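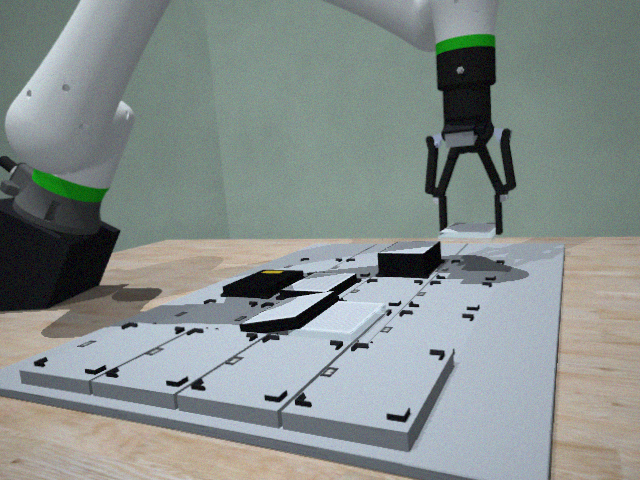

Macedo catalytic converter thefts

The Macedo catalytic converter thefts were a run of vehicle crimes reported in and near the town of Macedo between one spring and the following winter. Local police recorded 443 cases in which the converter, a part of the exhaust system containing small amounts of precious metal, was cut from a parked car or van. The figure is often repeated, though it has been questioned, and the claim that a single gang was behind the thefts has never been shown in court.

Background

Converters can be removed in a few minutes with a hand saw or a battery-powered cutter. Older hybrid cars are a common target, as are vans that stand high enough off the ground for a person to crawl under. Early reports in Macedo came from the station car park and from the streets behind the hospital, where staff on night shifts left their cars until six in the morning.

Disputed figures

The police total of 443 counted every report, including attempts and some damage that owners only noticed at a yearly inspection. A later review by the criminologist Annick Hervieu removed duplicates and put the number at 411. Hervieu also noted that the force had changed its recording rules in August, shortly before the month in which it announced a "surge". How much of that surge was real is unclear. The town published no comparable count for earlier years.

Claims about the value of the stolen parts are weaker still. A widely quoted price of 1,000 euros for each converter seems to come from one remark by a scrap dealer, and no sales records were produced to support it.
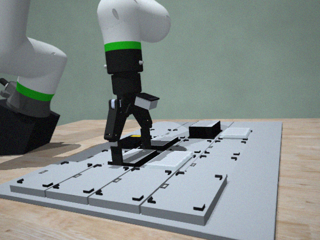 Police response

Officers carried out night patrols and handed out leaflets telling drivers to park close to walls. The force also offered free marking of converters with an etched code. It described the marking scheme as a success – a claim that rests on a fall in reports over the winter, when thefts were also falling in neighbouring towns that had no such scheme. None of the marked parts is known to have been traced back to a thief.

Arrests and trial

Two men, Bastien Tanguy and Yannick Vasseur, were arrested at a lock-up in the Jaltora district, where police said they found 40 converters. Prosecutors at first spoke of an organised network with buyers abroad. By the time of the trial this had been dropped, and both men were convicted only of handling stolen goods. Their lawyer, Drita Ionescu, argued that the police had let the larger story stand in the press long after they had stopped believing it. The force did not reply to that point.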